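**Cunel opens orders for Stomik, a two-arm kit for food and tableware handling**

Cunel is now taking orders for Stomik, a tabletop kit for teams that want to try out food handling before they commit to a full line. The kit ships with two arms, a parallel gripper for each, wrist cameras, and the Prelier software for recording and replaying tasks. Deliveries start in April.

Stomik was built for kitchens, caterers and packing rooms, where the items are rarely the same shape twice. Fruit, leafy greens and glazed plates are part of the standard task set. In the lemon task, the operator guides the arm until the open fingers are on either side of the fruit, and Prelier records the approach from the wrist camera. 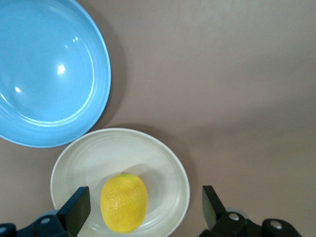

Each task can be recorded by hand guiding or from a tablet. Prelier stores up to 2,000 recordings on the control unit, and teams can export them in an open format at any time. No cloud account is needed.

"Most of our customers have never programmed an arm," said Saskia Treloar, product manager at Cunel. "They know how a plate should be handled. We wanted them to be able to start from that on the first day."

Plates can be set in a column between the two arms, so that either arm can work from its own side. Buyers can use their own dishes - the software does not need a fixed size or color.

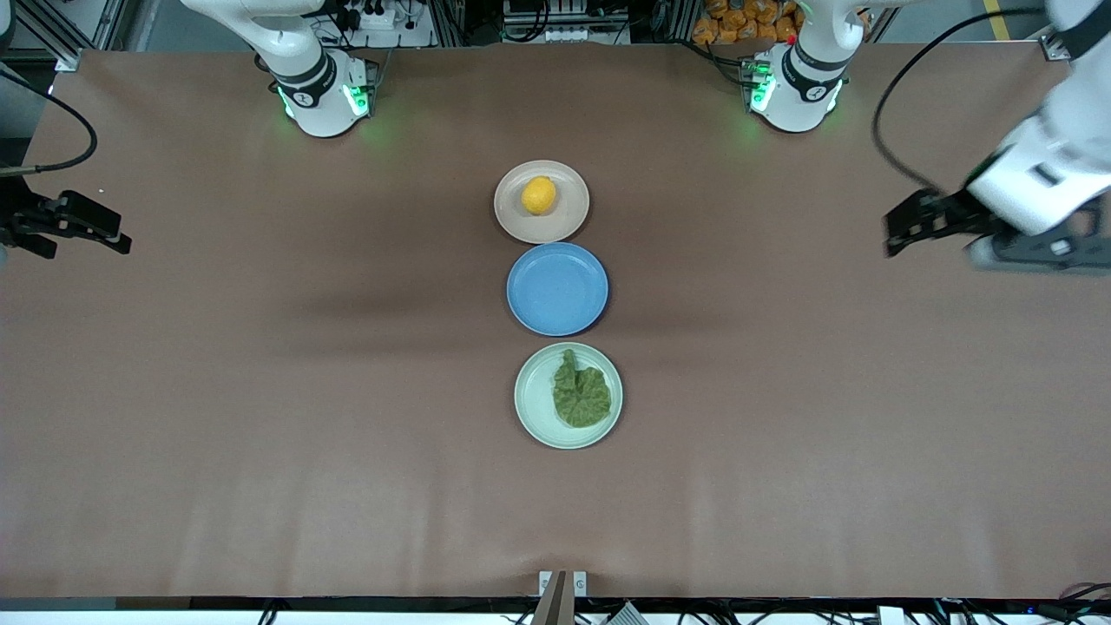 ## Price and options

- Stomik can be rented for $1,000 a month, with a minimum term of four months.
- Spare finger sets cost $280 a pair.
- On-site setup and a day of training are included with every order.
- Service in Central Europe is handled by Říha, which also keeps spare parts in stock.

## Demonstrations

Cunel runs online demonstrations every Wednesday at 10 a.m. Places can be booked through the Cunel sales desk, and visitors may ask for a task from the standard set to be run live.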